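Hiriston clothing swap moves to the old Draneck store

The Hiriston Clothing Swap has a real home at last! Starting in October, the twice-yearly event will set up inside the former Draneck shoe store on Stilley Street, with room for racks, tables, a mending corner and (this got the loudest cheer at the planning night) proper changing rooms with doors that close.

If you came to the spring swap in the library basement, you know how badly it was needed. The line went up the stairs and out past the book drop, the coats ended up piled on the radiator, and by noon you had to turn sideways to get from children's clothes to sweaters. It was a great day anyway. People went home with armloads, and 3,563 pieces of clothing changed hands between opening and closing, a record for the swap and more than double what came through the door the fall before.

The rules are the same as ever, and they are easy. Bring up to 15 clean, wearable items and get a ticket for each one. Every ticket is good for one thing from the floor, whether it's a pair of baby socks or a winter coat. No money changes hands and nothing is priced. If you have nothing to bring, come along after 2 p.m., when the tickets go away and everything left is free to anyone who wants it.
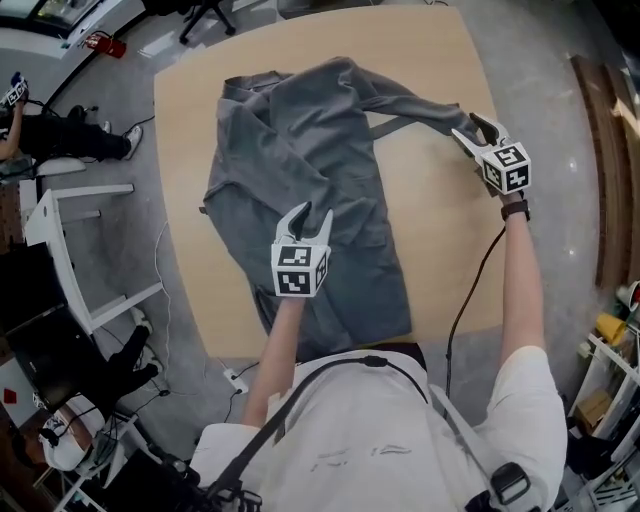
Drop-off is where most of the changes are. In past years everything arrived on the morning of the swap, in trash bags, and the first hour was a scramble. This fall there will be early drop-off at the store on the Tuesday before, from 4 to 7 p.m., so that the sorting can be finished before the doors open. Your tickets will be handed over right then, and they'll be good all day on Saturday. You can still bring things on the day itself if that suits you better.

Please do check pockets. The spring haul included a house key, several grocery lists, a retainer and a movie ticket from so long ago that the theater it came from is now a dentist's office.

Sweatshirts, jeans and kids' jackets go fastest and are always wanted. So are work pants in larger sizes, which ran out in the first 22 minutes last time. Shoes are welcome now too, for the first time ever, and it does seem right for the building! Tie or clip the pairs together. Underwear, pillows and anything with a broken zipper should stay home, although the zipper may be worth bringing to the mending corner.

And the mending corner is worth the trip all by itself. It began with one sewing machine on a card table and has grown to 7 machines, most of them on loan from Montoya Fabrics, which is also giving the thread, the needles and a big box of odd buttons. You can have a hem taken up while you shop, or sit down and learn to do it yourself, and if you have never threaded a bobbin in your life you will fit right in. Patches, loose buttons and small tears can be done while you wait. Bigger jobs will be looked at and, if time allows, pinned so you can finish them at home.
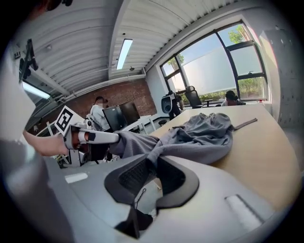 Posted in Community | By the Neighborhood Desk | Leave a comment

Getting there is simple. The store is on the corner across from the post office, the one with the green awning, and the Stilley Street bus stops right outside. Parking behind the building is free all weekend. The front door has one low step, and the side door on the alley is level, wide enough for strollers and wheelchairs, and will be open all day.

Doors open at 9 a.m. and the racks stay out until 4. Coffee and cider will be on from the start, and the high school jazz band is playing on the sidewalk at 11, weather permitting. Anything left at closing goes to the county clothing closet, except for the stained and torn cotton, which gets cut up for rags and shared among the garages in town. Very little ends up in the trash, and that may be the nicest part of the whole thing.

Helping hands are needed for folding on Friday evening and for taking down racks on Saturday afternoon. There is a sign-up sheet on the library bulletin board and another at the Montoya counter, and everyone who works a shift gets five extra tickets. Hangers are also badly wanted, wire or plastic, any color, and can be left in the bin inside the library entrance any time it is open.

The store will be available for the spring swap as well, so if you have a pile of winter things you can't quite part with yet, hang on to them. April will be here soon enough.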